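Gulla Robotics Club: Questions We Get From Parents and Students

Updated 29 December 2023

These answers were written by the adviser, who has been doing this long enough to distrust most of what gets said about school robotics. If you want the cheerful version, the flyer by the front office has it.

What do students work on this term?

The project is named Arthur. The goal is to put a hairbrush in a cup by gripper, and do it in a way a machine could learn to copy.

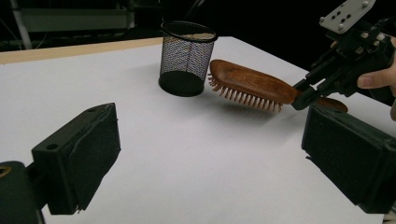
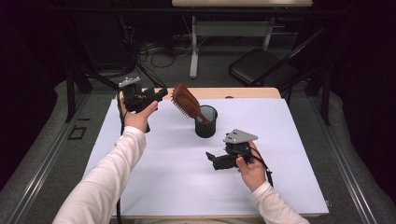
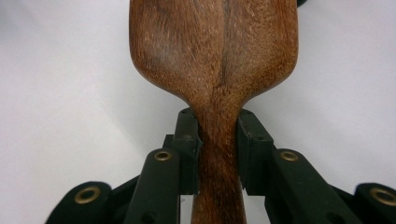
Grippers at work on Arthur, with the hairbrush in the first two and a wooden spoon up close in the third.

Is that really robotics?

I asked the same thing. A person holds the grippers and does the moving, so a visitor could fairly say that the hard part is being done by a human. My answer is that recording good examples is a job in the field, a dull one, and students should find out if they can stand it before they pick a college major. Whether a pile of recordings adds up to a robot that can tidy a desk is a separate question, and I would like to see more proof than I have so far.

Why a hairbrush?

It has a heavy end and a thin end, and it tips. A block would be easier and would teach very little. We also use kitchen things with long handles. Students may suggest objects from home, but nothing sharp and nothing you want back in perfect shape.

Does my child need to know how to code?

No. Students who can code tend to want to skip the handling work, and I don't let them. Everyone does 10 practice runs before touching the software. A run that ends with the brush on the floor still gets written down.

How big are the teams?

Teams of 2. One handles the grippers and the other keeps the log, then they trade. We tried bigger teams in an earlier year and ended up with a lot of people watching.

How much time does it take?

Plan on 5 hours a week. Other clubs will tell you theirs is "flexible." Ours isn't, because the table has to be set up and put away each time and we share the room.

What does it cost?

There is a supply fee, listed on the sign-up form. It covers cables, screws and replacement pads for the gripper fingers. The pads wear out faster than you would think. If the fee is a problem, write to the club address and it will be waived without a discussion.

Will this help with college applications?

Maybe. I have read plenty of claims about what admissions offices want and have yet to see one I would bet on. Join if you like the work. A student who spends a term bored at a table will write a boring essay about it.

Is there a competition?

Yes, the Postel Open in April. Each team gets 10 minutes and a set of objects they haven't seen before. Last year we finished low. The scoring rewards speed more than care, and I have complained about that to the organizers, so far with no result. We are going again anyway because the students voted to.

What is Trusto?

Trusto is the checking program our students wrote. It goes through a recording and marks it good or bad. I don't take its word for anything. It has passed runs where the object was plainly dropped, and it has failed clean ones. Until that is fixed, a second student reviews every run by eye and signs the log.

Can parents visit?

Yes, in the last half hour of any meeting. Please stay back from the table and keep off the cables. Please also don't coach. Picking up a brush with a gripper looks simple until you try it, and you are welcome to try it once the students are done.

Can my child join in the middle of the term?

Only if a team has lost a member. Otherwise the name goes on the waiting list for next term, and the list does move. Every year a few students sign up expecting to fight robots and leave after the second meeting.

Who owns the recordings?

The club does. They stay on the club's drive and are not posted anywhere. If a student wants a copy of their own runs for a portfolio, they can ask for one at the end of the term.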